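Section 4: Scoring a Match in Cloltidow
Club edition, revised April 2020

Before the toss, make sure the ground, both team lists and the number of overs are saved. The scorer's tablet must be charged to at least 19 per cent or the match will not open. 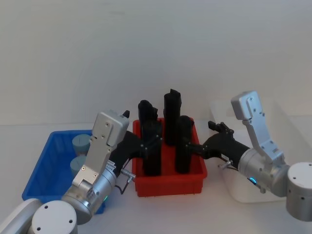
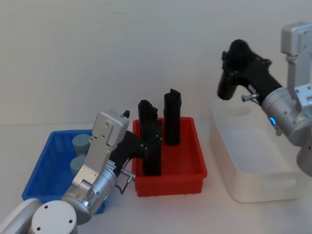 The red bin on the white tabletop.

Starting an innings

1. Open Fixtures and tap the match, for example Visanville v Pirzada.
2. Enter the toss result.
3. Choose the two opening batters. The first name you tap takes strike.
4. Choose the opening bowler and tap Start.

Note: You can name up to 12 players, including the substitute fielder. The substitute cannot be picked to bat or bowl.

Recording each ball

5. Tap the runs scored. For extras, tap Wide, No Ball, Bye or Leg Bye first – then the runs.
6. For a wicket, tap Out and pick the method. For a run out, check which batter is leaving before you confirm.
7. At the end of the over, agree the total with the other scorer. If you have 222 and the paper book has 197, stop and go back over by over.

Caution: Undo removes one ball at a time. Balls removed this way cannot be restored.

Closing the innings

8. Tap End Innings, then Save. Don't close the lid or cover until Saved appears.

Scoring questions for the Vornau grades go to Krishnamoorthy Joseph, competition scorer.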